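Chapter 5
Picking Things Up

On an open day at the Hivora lab in Jollthorpe, the longest line usually forms at the bin. Visitors will walk right past a poster full of equations, but they'll stand and watch a big arm reach for a hand brush for as long as you let them! I was one of them. Revathi Palaniappan, who ran the demonstration, let our group of students call out which object the arm should try next, and before long we were all shouting.

What got us hooked was the mix of things. A brush has stiff bristles at one end and smooth plastic at the other. A fabric pouch has no firm shape at all. Clear packaging is hard for many cameras to make out, and shiny metal can fool them in a different way.
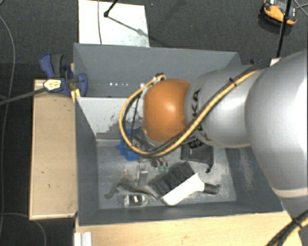
Naima Younis, a student in our group, asked the best question of the afternoon: "How does it know where to grab?" Most of this chapter is an attempt to answer her. We'll begin in Section 5.1 with the shape of an object and the places where two fingers can hold it steady. Section 5.2 takes up friction and weight, and then we come to clutter, where one object leans on another and moving the first one shifts everything (this is my favorite part).

Before you read on, put a few household objects in a deep box and pick them up using only your thumb and one finger. Write down which ones slipped. You'll need your notes for Problem 2.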